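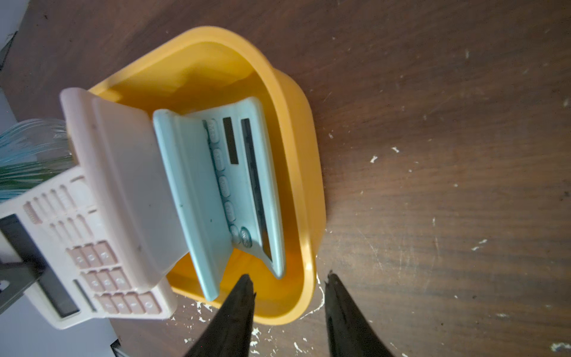

Calculators and a yellow tray on the robot's table.

Kids Explain It > Machines > When Things Go Wrong

Why did the robot stop?

A robot can do the same job again and again and not get bored. But a robot can also have a fault. A fault means that one part does not do what it should.

In the town of Jurnport there is a workshop with a pair of robot arms. One of their jobs is called Clindine. The arms must move calculators between the table and a yellow tray. For you this is very easy. You look, you take, you put. For a robot, each of these is a separate problem.

One afternoon in January, the right arm closed its fingers next to a calculator and lifted up nothing. Then it tried again at the same place, and again it had nothing. After 5 tries the computer stopped both arms.
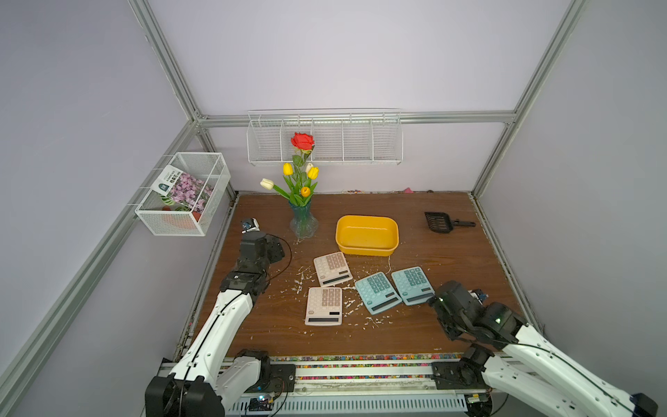 Written by Ilse Villum, science writer for young readers

What was wrong? The people in the workshop looked first at the fingers, but the fingers were fine. Then they looked at the small camera on top of the gripper. (The gripper is the hand of the robot.) One screw was a little loose, and the camera had turned to the side by 2 millimeters.

Two millimeters is as thick as a coin. Why is it so bad? Try this at home. Close one eye and touch the tip of a pencil with your finger. Many people miss it the first time. The eye gave them a wrong idea of the place, and the finger believed the eye. The robot's fingers also believed the camera.

Now the important part, which is safety. When a robot is confused, it can push too hard. It can break a thing, or pinch a hand. So this robot has a rule in its program: if you miss five times, stop and wait for a person. It is a good rule also for the people. They must not put their hands near the arms before the power is off.

They made the screw tight and showed the camera again where the table is. This is called calibration. After this the arm did some 144 moves before the evening, and it missed two of them. Those two they are still studying.

2334 views | 5 comments | Share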